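How to Roast Peppers in the Oven (and Keep Them Silky!)

I make a big tray of these every time the Clondura farm stand gets its peppers in, and I still get excited when the skins start to blister. You don't need a grill or a gas burner for this. Any oven will do it!

What you need: 8 bell peppers, a splash of oil, a pinch of salt, a rimmed baking sheet and a bowl with a lid.

1. Heat the oven to 450. Move a rack to the upper third.

2. Wash the peppers and dry them well. Red, orange and yellow ones get sweetest — green ones stay a little bitter, but I like a couple in the mix.

3. Rub them with oil, lay them on their sides and roast for 20 minutes. 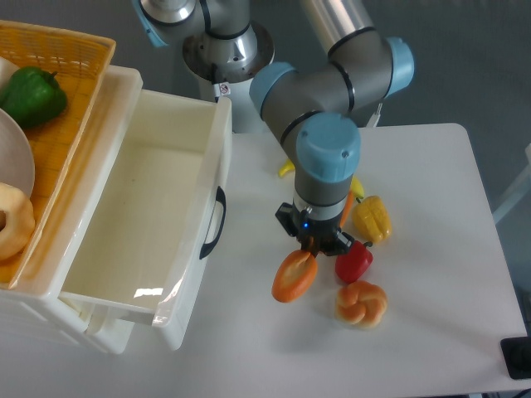
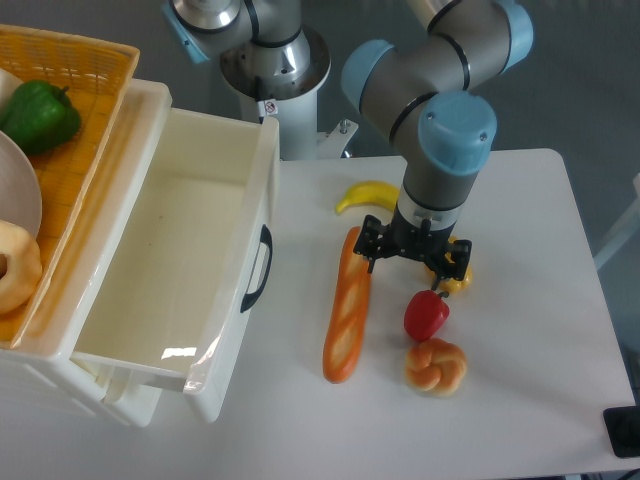 4. Turn each pepper over with tongs and roast until the skins are wrinkled and black in spots. Mine usually need another 20 minutes, though big thick ones can take longer.

5. Tip them into the bowl, put the lid on and leave them alone until they're cool enough to handle. The steam loosens the skins, so please don't skip it!

6. Pull off the stems, slip off the skins and scrape out the seeds. Don't rinse them under the tap (I did this for years and washed all that lovely smoky juice down the drain).

Pack the strips in a jar with their juice and keep them in the fridge for up to four days. They're wonderful on toast with soft cheese, or chopped into scrambled eggs.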